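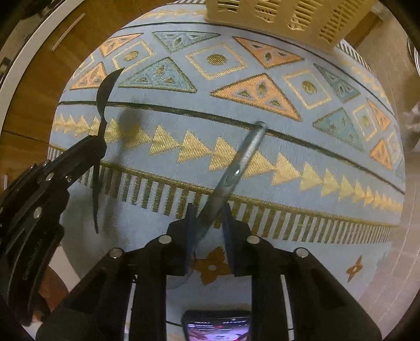 手持夹爪示范数据中遮挡片段的筛选方法及其对放置策略的影响

2023年11月2日
作者：Harsh Bajpai、Yogesh Kushwaha

一、课题背景

本课题为Okevov学生项目的第二阶段工作。第一阶段已完成双手手持夹爪的装配与标定，并自六月起在居室环境中采集示范数据，项目内部将该数据集命名为Drernuvo。初步训练中，策略在抓取阶段表现稳定，在放置阶段却多次出现末端悬停或提前松开的情况。检查失败记录后，课题组认为问题集中于两类片段：一是细长工具遮挡目标区域，二是另一侧夹爪进入视野并产生运动模糊。本阶段的任务是对上述片段作出可重复的判定，并检验剔除或降权处理对训练结果的影响。

二、采集条件

采集在铺有圆形浅蓝色地毯的房间内进行，地毯带有金色、橙色和青绿色几何图案，周围为木地板与浅色瓷砖。采集者手持黑色双指夹爪，夹爪下部装有智能手机。相机视野较宽，地毯边缘呈明显弯曲，第二只夹爪也常从一侧进入画面。操作对象包括形似剪刀的银色细长金属工具、布料及小件日用品，米色镂空塑料篮为放置目标之一。

金属工具表面反光，夹持后多斜向伸出，尖端落点与地毯上的深色条纹容易混淆。此类片段在首轮标注中分歧最多，后续判定规则主要据此修订。

三、方法

数据集共含3,228段示范。每段先按夹爪开合量切分为接近、夹持、移动、放置四个阶段，再对各阶段分别计算遮挡比例与模糊程度。遮挡比例指工具及夹爪掩膜在目标邻域内所占面积；模糊程度取第二只夹爪区域的梯度能量，并以同段静止帧作归一化。

两项指标均超过阈值的阶段记为“低可信”。课题组比较了三种处理方式：

1. 全部保留，作为对照；
2. 整段剔除；
3. 保留整段，仅对低可信阶段的损失降权。

三组采用相同的网络结构与训练步数，每组以5个随机种子重复训练。阈值在Bhardwaj验证子集上确定，该子集不参与训练。标注由两名作者独立完成，意见不一致的片段由双方共同复核，复核结果与初始标注一并存档。

四、结果

测试在Sarmont实验平台上进行，每组执行放置任务40次，物体初始位置按同一张布点表设置。对照组的放置成功率为52%，降权组高于对照组，整段剔除组则低于对照组。分析显示，整段剔除会同时去掉大量完整的接近与夹持动作，细长工具类样本损失尤为严重，策略对该类物体的初始对准随之变差。

降权组的改善主要来自松开时机。对照组中常见的提前松开明显减少，末端悬停仍有发生，多见于工具尖端朝向相机远侧的情形。对于布料类物体，三组之间未观察到稳定差异。

梯度能量指标存在误判。地毯下半部的密集短条纹纹理强烈，当夹爪边缘与条纹重叠时，模糊程度会被低估。课题组曾尝试在掩膜内缩后再行计算，误判有所减少，但掩膜过小时结果波动增大，故未纳入最终流程。

五、局限与后续工作

全部采集均在同一房间内完成，地面纹理与光照变化有限，所得阈值能否用于其他环境尚未验证。每组测试次数偏少，降权组与对照组之间的差距应视为初步结果。此外，遮挡比例依赖掩膜质量，金属高光处的分割边界仍需人工修正。

下一阶段拟增加无图案地面的采集场次，并将第二只夹爪的位姿作为附加输入，以检验显式位姿能否替代模糊判定。标注规范修订稿及阶段切分程序已提交指导教师审阅，审阅意见将并入结题报告附录。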